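How to Carry Two Coffees in a Cardboard Carrier

Posted by Hryhorii Stelmakh, Jul 15, 2024

You already know how to do this, and so did I, until the stairs at Udow.

Put the carrier on a table first. Loading it in midair is a skill for people with a third hand. Press the lids down all the way around the rim, then turn each sip hole toward the middle divider, where a splash will mostly bother the other coffee.

Lower the tall cup in first, holding it low on the side. Squeeze near the top and the lid pops off, which is exciting once. Push until it stops, then do the short one. If a cup wobbles, take it out and flatten the cardboard flaps in the slot.

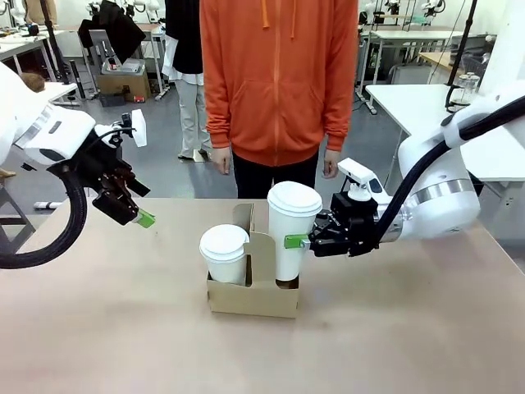
Now pick the whole thing up from underneath, one palm flat on the bottom. The divider makes a tempting handle. With two small cups it may even behave like one. With a large and a small, the large side dips, and you get to meet your shoes again.

Walk at a normal speed. Tiptoeing makes it slosh more, and people stare.

To unload, set the carrier down and take the tall cup out first, keeping your other hand on the cardboard. Mark whose is whose before you leave the counter. Bohdan Hordiienko drank my mocha and said it was fine.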